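Miston Library District Extends Evening Hours at Two Branches

Friday, October 20, 2023

The Miston Library District will extend evening hours at its Jinisow and Widton branches beginning next month, following a review of visitor patterns carried out over the summer. Both branches will remain open until 8 p.m. from Monday through Thursday. Weekend hours are unchanged.

The review found that the Jinisow branch received 2,930 visits in August, compared with 2,101 in the same month last year. Much of the increase fell in the final two hours of the day, when study rooms and public computers were in steady use. Widton reported a similar pattern, although its overall attendance remains lower.

District staff also invited cardholders to complete a written survey on opening times, parking and the condition of reading areas. A total of 800 responses were received. Of those who answered the question on weekday hours, 86 percent supported a later closing time, and many asked that the children's room stay open for at least part of the evening. The district has agreed to keep the children's rooms at both branches open until 7 p.m.

The Dzene branch will keep its present schedule while work on its heating system continues. Patrons who normally use Dzene in the evening may collect reserved items at Jinisow by selecting that branch when placing a hold. Items already on the shelf at Dzene will not be moved unless the cardholder requests a transfer.

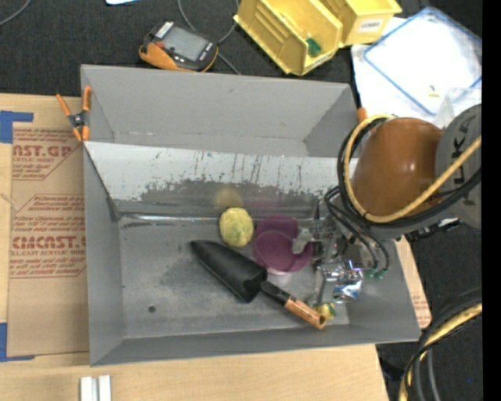
The additional hours will be staffed by existing employees under a revised rotation, and part-time positions at Widton will be advertised before the end of the year. The cost of the change will be met from the current operating budget – no increase in the library levy is proposed.

Book drops at all three branches remain available at any hour. Returns made after closing will be recorded on the next business day, and no late charges will apply to items due the previous evening. The district will review attendance again in the spring and publish the results on its website.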